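Jornada de puertas abiertas en Clurnham: mucha cola y muy buen queso

Por fin fui! Llevaba tres años apuntándome la fecha de las puertas abiertas de Clurnham y siempre me surgía algo, pero este marzo cogí el autobús 126 a las siete y media de la mañana (qué frío, madre mía) y me planté allí antes de que abrieran.

La cooperativa Drestano enseña primero el obrador y luego las cuevas de maduración. Nos metieron en grupos, con gorro de papel y cubrezapatos, y a mí me tocó con Lai-ching Yip, que lleva media vida dando la vuelta a los quesos y habla de ellos como si fueran sobrinos. Nos contó que el de corteza lavada lo frotan con salmuera y que el olor asusta, pero que por dentro es pura mantequilla. Doy fe – repetí dos veces.
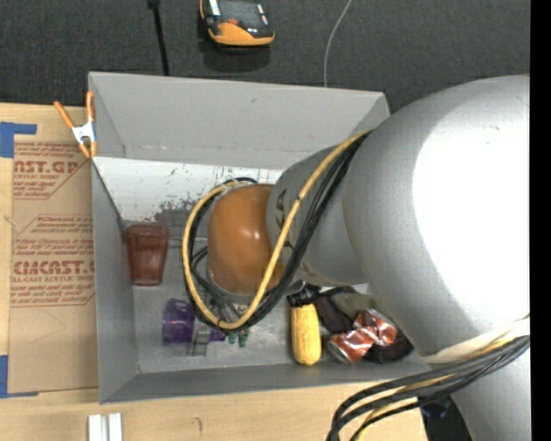

Las cuevas están a 387 escalones del pueblo si subes por el camino viejo, o a cinco minutos en el minibús. Yo subí andando, claro, y llegué sin aliento y con un hambre tremenda. Dentro hay casi 10 grados todo el año, así que llevad chaqueta aunque fuera haga sol.

La cata costaba 10 euros con pan y un vasito de sidra. Mi favorito fue el Ilport, de oveja, con un punto a nuez que se queda un buen rato. El azul me pareció demasiado salado, aunque mi compañera de mesa se lo acabó entero y pidió la receta de la salsa.

Para comer, el bar Uchida, al lado de la fuente: sopa de cebolla y tarta de requesón. El último autobús baja a las seis y cuarto, y va lleno, lleno. Yo volví de pie con dos kilos de queso en la mochila y pidiendo perdón por el olor!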